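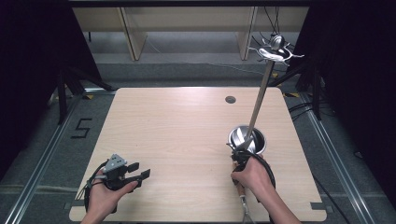
A fencing sword held by its black-wrapped handle at a table.

Fencing club in Tatberg opens its doors again with a new home

March 2021

The fencing club of Tatberg has found a new place to train, after a long winter in which the members could only practice their steps at home. The town has given the club the use of the old sorting hall on Skelleck Street, and the first small groups have already started there.

The club lost its former room last August, when the school that owned it needed the space for extra classes. Since then the masks, jackets and swords have been kept in the garage of Marleny Correa, who has led the club for many years. She is very happy that the equipment can leave her house.

"My car was outside in the snow all winter," Correa said. "Now it can come in again, and the fencers also have a roof. I asked the town for a hall with a flat floor and good light. We got the flat floor, and the light we will repair."

The hall measures 204 square meters and has room for four fencing strips side by side. In the former room there was place for only two. The floor was cleaned and painted in February, and the strips are marked with tape until the club can buy proper mats. The heating works in the front part of the building, but the back part is still cold in the mornings, so the children's groups will meet in the afternoon.

Because of the health rules, each group is limited to eight people for now. Everyone wears a cloth mask under the fencing mask, and there are no shared gloves. The changing rooms stay closed. Members are asked to arrive already dressed and to bring their own water, because the drinking fountain is turned off. Partners stay the same for the whole training — a rule that the younger fencers do not like very much, as Correa admits.

The town will not ask for rent in the first year. After this time the club must pay 140 a month, which the board believes is possible if the number of members stays as it is. A gift of 1000 has also come from Shiferaw, the bicycle store on the market square, and this money will go to new practice swords in small sizes. Many of the blades the club owns are too long for a child under ten, and several others have been repaired so often that the coach does not want to use them anymore.

The coach is Consuelo Cifuentes, who came to Tatberg from Bundisau three years ago. She teaches both foil and épée. During the winter she gave lessons by video twice a week, mostly footwork and balance, with a wooden spoon in the place of the sword for those who had nothing else at home.

"They became strong in the legs, this I can see," Cifuentes said. "But the feeling for distance is gone. You can not learn distance from a screen. For the next weeks we do simple things, one step forward, one step back, and touch."

The club does not plan to enter any competitions before the fall. The yearly friendly match against Bundisau, which was canceled last year, may be held outdoors in August if the rules allow it. The two clubs have spoken about the lawn behind the Tatberg swimming pool, but nothing is signed.

New members can join from the age of seven. Adults without experience are also welcome, and there is one evening group for them, with three free places at this moment. The first two lessons cost nothing. Beginners need only long sports pants and clean indoor shoes, and the club lends the rest.

Those who want to join should write to the club before they come, as the door on Skelleck Street stays locked during training. The entrance is on the side of the yard, next to the bicycle stands.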